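How to Oil a Tabletop Without Buying Everything on the Shelf

Most advice on finishing wood comes from people who sell finish. I have read a lot of it, and I don't believe half. What follows is what I do with bare or previously oiled planks. If yours are varnished, oil will sit on top and stay sticky, so stop reading and find a page on varnish.

1. Test first. Put a drop of water on the wood. If it beads up after five minutes, the old finish still works and you can leave the thing alone. Dulce Arellano, who taught me this, turns away half the people who ask her for a refinish.

2. Sand with the grain, 120 grit and then 180. The can may tell you to go to 400. I tried that on one half of a top and couldn't tell the halves apart a month later.

3. Wipe off the dust with a barely damp cloth. Tack cloths cost more and some leave wax behind.

4. Rub on a thin coat of plain oil. Wait 15 minutes, then wipe off everything that will come off. The "one coat" claim on the label is wishful. Plan on three, a day apart.

5. Lay used rags flat outdoors until they are stiff. Oily rags in a pile can catch fire by themselves. I'm not sceptical about that one.

Look at the planks from a few sides before you judge the color. Boards vary, and oil won't make them match.
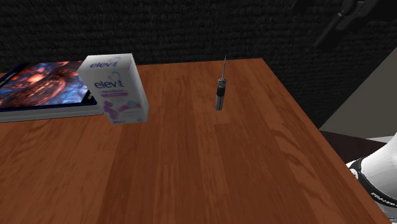
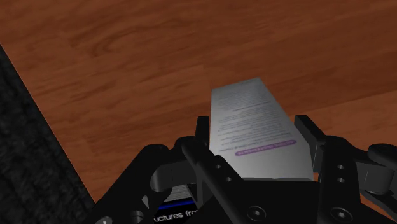
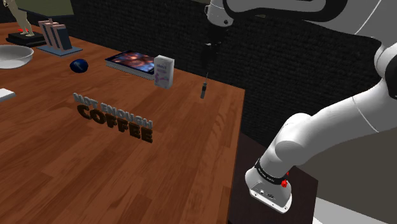 As for "feeding" the wood every month, skip it. Wood doesn't eat. Repeat the water test in May, or whenever the top starts to look dull, and add a coat only if the drop soaks in. Uriel Bautista swears by lemon oil between coats. I've used it, and the room smelled nice.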